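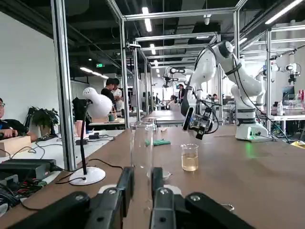
Startseite Tee Kannen & Kocher Zubehör Ersatzteile Warenkorb Kontakt

Wasserkocher Rando mit Temperaturwahl

Hersteller: Unnithan
Farbe: Creme oder Dunkelgrau
Zuletzt aktualisiert: 19. Aug. 2019

Der Rando ist der Kocher, den ich selbst jeden Morgen anwerfe, und deshalb wird der Text hier wahrscheinlich wieder länger als bei den Teesieben. Ich habe jahrelang mit einem ganz normalen Kocher gearbeitet, also: aufkochen, Deckel auf, warten, Finger drüberhalten, zu früh aufgießen, über bitteren Grüntee schimpfen. Irgendwann hatte ich dann ein Küchenthermometer im Wasser hängen und fand mich sehr professionell (bis das Thermometer in die Kanne gefallen ist). Seit der Rando in der Küche steht, liegt es in der Schublade.

Was er kann, ist schnell erzählt. Am Griff sitzt ein Drehrad, damit stellt man die Temperatur ein, drückt die Taste darunter, und wenn das Wasser so weit ist, klickt es. Keine App, kein Piepton, kein blaues Licht, das die halbe Küche ausleuchtet! Die Einstellung für Grüntee liegt bei 80 Grad und rastet spürbar ein, sodass man sie auch halb verschlafen findet. Für Schwarztee und Kräuter dreht man einfach bis zum Anschlag.

Mit fast 3000 Watt gehört er zu den kräftigen Geräten. Das merkt man vor allem bei voller Kanne, bei einer einzelnen Tasse geht es sowieso flott. Bitte steckt ihn direkt in die Wandsteckdose und lasst die alte Mehrfachleiste vom Schreibtisch in Ruhe – in einer Küche, in der gleichzeitig Backofen und Spülmaschine laufen, kann sonst schon mal die Sicherung kommen. Mir ist das genau einmal passiert, natürlich mit Besuch im Haus.

Der Ausguss

Ich muss kurz vom Ausguss schwärmen. Der Vorgänger, der Torncombe, hatte so eine breite Schnaupe, die bei wenig Wasser immer seitlich getropft hat. Das war der häufigste Grund, warum er zu uns zurückkam, und ich konnte es niemandem verdenken. Beim Rando ist der Ausguss schmaler und ein Stück weiter vorgezogen. Man kann damit ziemlich genau zielen, auch in eine kleine Porzellankanne hinein, und am Ende läuft nichts am Bauch herunter. Für Handfilterkaffee taugt er übrigens auch, obwohl die Leute mit den ganz dünnen Schwanenhälsen da vermutlich anderer Meinung sind.

Wer noch einen Torncombe hat und zufrieden ist: behalten! Den Kalkfilter dafür führe ich weiter, solange Unnithan ihn baut. Die Sockel der beiden passen aber nicht zusammen, danach werde ich oft gefragt. Der Stecker in der Mitte ist ein anderer.

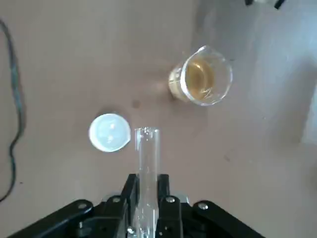 Beim Tee selbst macht die Temperatur mehr aus, als ich früher geglaubt hätte, und die Ziehzeit hängt gleich mit dran. Einen kräftigen Assam gieße ich sprudelnd auf und nehme ihn nach drei Minuten heraus, unseren Oolong aus der Hausmischung Zendcombe mag ich etwas kühler und dafür länger. Ich schaue dabei selten auf die Uhr, ich gehe lieber nach der Farbe. So ein warmes, goldenes Bernstein wie in dem Becherglas auf dem Bild wäre bei der Zendcombe für mich der Punkt, an dem die Blätter raus dürfen. Wird es deutlich dunkler, kommt bei mir schon etwas Herbes dazu, das manche ja mögen. Ein durchsichtiges Gefäß hilft beim Ausprobieren jedenfalls enorm, in einer braunen Steingutkanne sieht man von der Farbe ungefähr gar nichts.

Falls ihr den Kocher mit einer der Mischungen zusammen bestellt, schreibt ruhig ins Bemerkungsfeld, was ihr sonst so trinkt. Ich lege dann ein Tütchen zum Probieren dazu, das zur Richtung passt. Im April habe ich das mal versehentlich bei allen Bestellungen gemacht, auch bei denen für Entkalker, und die Rückmeldungen waren sehr nett.

Kalk, das leidige Thema

Wir haben hier hartes Wasser, richtig hartes Wasser, und da sieht jeder Kocher nach ein paar Wochen aus wie eine Tropfsteinhöhle. Der Rando hat innen einen glatten Boden ohne sichtbare Heizspirale, das Wischen geht also leicht. Ich nehme Zitronensäure aus der Drogerie, einen guten Esslöffel auf eine halbe Füllung, und lasse sie kalt stehen. Wirklich kalt! Wer Zitronensäure aufkocht, bekommt unter Umständen einen Belag, der hartnäckiger ist als der Kalk vorher. Nachher zweimal frisches Wasser durchkochen und wegschütten. Essig geht auch, aber dann schmeckt der erste Darjeeling leicht nach Gurkenglas.

Den Siebeinsatz im Ausguss zieht man nach oben heraus. Er sitzt am Anfang ziemlich stramm, das gibt sich. Bitte nicht in die Spülmaschine damit, er verzieht sich sonst und klemmt. Einen neuen Einsatz bekommt ihr bei mir für 12 Euro, einen neuen Deckel für 19 Euro. Beides habe ich normalerweise da.

Was mir nicht so gefällt

Ein bisschen meckern darf ich im eigenen Laden wohl. Die Füllstandsanzeige sitzt auf der Griffseite, und als Linkshänderin muss ich den Kocher jedes Mal drehen, um sie abzulesen. Das Kabel könnte für meinen Geschmack länger sein, in meiner Küche reicht es gerade so bis hinter den Brotkasten. Und eine Warmhaltefunktion fehlt komplett. Mich stört das kaum, ich gieße sowieso gleich auf, aber wer gern den ganzen Nachmittag nachschenkt, braucht eine Thermoskanne dazu oder ein Stövchen.

Die cremefarbene Ausführung ist hübscher, finde ich, zeigt aber jeden Teespritzer. Auf der dunkelgrauen sieht man dafür die getrockneten Wassertropfen. Sucht euch aus, was ihr lieber wegwischt :)

Versand und Rückgabe

Ich verschicke den Rando im Originalkarton mit einem Umkarton drumherum. Hebt den Innenkarton bitte ein paar Wochen auf, falls doch etwas sein sollte. Beim allerersten Gebrauch riecht es manchmal ein wenig nach Fabrik, das ist nach dem zweiten oder dritten Durchkochen weg. Wenn er dann immer noch riecht, meldet euch bei mir und wir tauschen ihn um.

Fragen zu Ersatzteilen am liebsten per Mail, mit dem Gerätenamen dabei. Der steht unten auf dem Sockel, ganz klein neben dem Kabelausgang.

Diese Website verwendet Cookies, damit der Warenkorb funktioniert. Mehr erfahren Einverstanden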